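Second Soprano, Sort Of

2019-09-13

So I joined a choir. I know, I know. Those of you who have been reading this blog since the sourdough era will remember that I have a history of joining things in September and being very quiet about them by Thanksgiving, but I'm three rehearsals in and I still want to go back, so I'm calling it.

I hadn't sung in front of another person since high school. I sing in the car, and I sing at the dog, and that's been plenty. Then Jayanthi Rai from my old office mentioned over lunch that her choir was short on sopranos and didn't do auditions, and before I'd finished my soup I'd said yes. I think it was the no auditions part. If I'd had to stand next to a piano and sing a scale by myself you would be reading a post about soup.

We meet in the upstairs room at Pisharody Hall, up a staircase that leaves you with no breath at all for the warm-ups. There are 24 of us when everybody shows up. The director is Shobha Iyengar and she is tiny and very funny and hears everything. First night, she stopped us in the middle of a phrase, looked right at my row and said, "Somebody is being polite." It was me! I was mouthing the high notes! She didn't make a thing of it, just told us all to go back four bars and be rude this time, and it was so much better I laughed out loud and missed the next entrance.

I should say I can't really read music. I can tell when it's going up. That gets you further than you'd think in the hymns and not very far at all in the big piece we're doing, which has a spot at bar 73 where the sopranos split in two and the second sopranos (us) go down while everything in your body wants to go up with the firsts. I have missed it every single time. The woman next to me misses it too, so at least there's company down there - or up there, I guess, where we're not supposed to be.

What's helping is practicing a little bit every day instead of a lot the night before. I record the line on my phone at rehearsal and play it back while I do other stuff, dishes mostly. My son has asked if there are any other bars in the song. Jayanthi writes her starting notes in pencil above the line, with little arrows, and I've copied that. I also bought a proper black folder for 40 percent off, and then found out we get folders.

Other things I've learned so far, in no order. Drink water all afternoon, don't try to catch up at seven o'clock. Don't eat cheese beforehand (I didn't believe this one). Mark your breaths, because you will not remember where they go. If you get lost, keep your mouth open and look at Shobha like you know something. And sit in the middle of the row if you can get there early enough, because at the end you only hear altos and pretty soon you are one.

I have also slept really well on choir nights. I come home buzzing and talk at everybody for half an hour and then I'm out like a light.

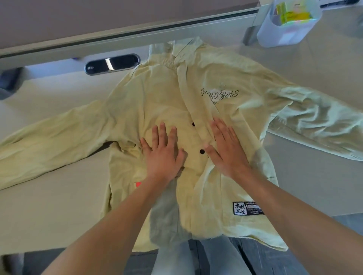

Our first concert is at the end of the month, four songs plus the big one, and I go back and forth between excited and wanting to move away. Jayanthi says the first one goes by so fast you hardly notice it. We don't have robes, thank goodness, just dark pants or a skirt with any top in a soft color, and I've been going through the options. The pale yellow button-up is the front runner, though those sleeves have more creases in them than I have high notes, and the lower half isn't a whole lot better. So that's a job for the iron. Bar 73 is a job for me, and I've got the recording on again right now. If you're local and want to come, leave me a comment and I'll send you the details!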